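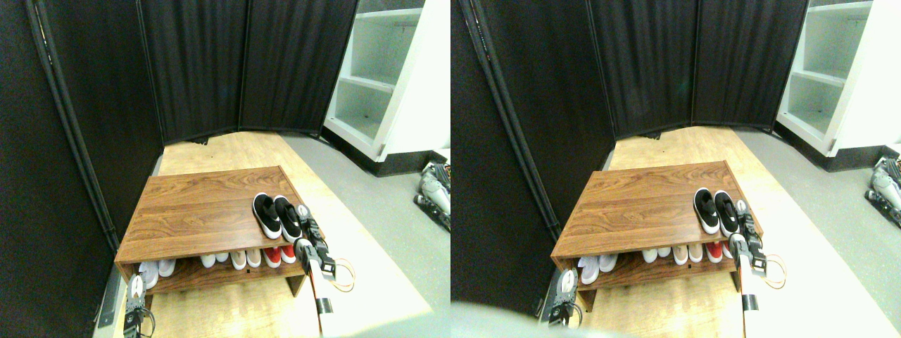 Black sneakers with white soles, top of the rack. More shoes underneath.

Alaric Okafor
Thread on "shoe rotation," the idea that you have to rest your shoes between wears or they'll die young. I've been hearing this for years and I finally went looking for where it comes from. 1/

The claim goes like this. Shoes need a day off. Foam needs to "recover," leather needs to dry out, and if you wear the same pair every day it lasts less than half as long as it would have. So buy at least two pairs. Preferably four. 2/

Notice who's telling you this. Every page I read that pushed rotation had a store attached to it. One had a pop-up offering me 4 pairs for a bundle price before I'd finished the first paragraph. 3/

Start with the part I believe. Feet sweat. A shoe that's damp at night may still be damp in the morning, and damp leather stretches, cracks and stinks. Letting it dry is sensible. My grandfather did it with newspaper and one pair of work boots. 4/

Now the foam part. Foam squashes when you stand on it and springs back when you get off. How long does it need? I've seen overnight, 24 hours, 48 hours and "several days." These were all stated as fact. None of them linked to anything. 5/

Suppose the 48 hours is right. What does it get you? If a sole is good for so many miles, then two pairs split the miles between them. Each one sits in the closet half the time. Of course it lasts longer on the calendar! So would a car you drove every other day. 6/

That's the trick in most of these comparisons. They count months and skip miles. "My shoes lasted twice as long when I rotated." You owned twice as many shoes. 7/

The worst offender was a blog post by a running store in Jasasbridge. It says a rotated pair gets you "up to 80% more life." I wrote and asked 80% more than what. Hours? Steps? Months? I got back a discount code. 8/

The code didn't work on sale items, in case you were wondering. 9/

Then there's Divarell, who sell a "recovery insert" you put in the shoe overnight to help the foam bounce back. It's a piece of foam. I would like to know what its foam does on its days off. 10/

Their page says 567 wearers took part in a test. I looked for what was tested. The wearers were asked if their shoes "felt fresher." There was no group who got nothing, or if there was, it isn't mentioned. I'd feel fresher too if somebody mailed me a free thing. 11/

A few people have already replied that their podiatrist told them to switch shoes. Fine. That's advice for your feet, and different shoes load your feet differently. It's a separate claim from "your shoes will last longer," and the two get mashed together all the time. Listen to your podiatrist. 12/

Someone who does know shoes: Arlo Holloway has been doing repairs on Greenberg Street since before I moved here. I took him a pair of loafers on Saturday and asked him straight out what kills shoes. 13/

His list: heels worn down past the point where he can fix them. People kicking them off without untying, so the back collapses. Radiators. Glue that was bad on the day it left the factory. He did say a wet shoe should be left alone until it's dry. 14/

I asked about resting foam. He shrugged and said that on the sneakers he sees, the outsole is usually gone or the upper has split long before anyone complains about the cushioning. One man's bench, I know. Still more than I got from the blogs. 15/

He charged me less for the heels than Divarell wants for the inserts. 16/

Somebody asked for the money side. Say a pair costs $100 and you wear it out in a year. Buy two at once and you've spent $200 today to cover two years, assuming your size, your taste and your feet all stay put. You can get to the same place by buying the second pair next year. 17/

And shoes on a shelf don't stay new forever. Glue dries out and some soles crumble. I had a pair of Skoklow hikers that I saved for best, and the bottoms came off in a parking lot with hardly any wear on them. Rested beautifully, those. 18/

So where I've landed, until someone shows me numbers: if they're wet, dry them. If you like having several pairs, have them, I do too. If you own one pair and can't afford another, you aren't ruining anything by wearing it to work every day. 19/

If anyone has a proper test, same shoe, same miles, one pair rested and one not, measured with something other than a survey, please send it. I'll read it and post it even if it makes me look silly. Replies are open. No discount codes. 20/20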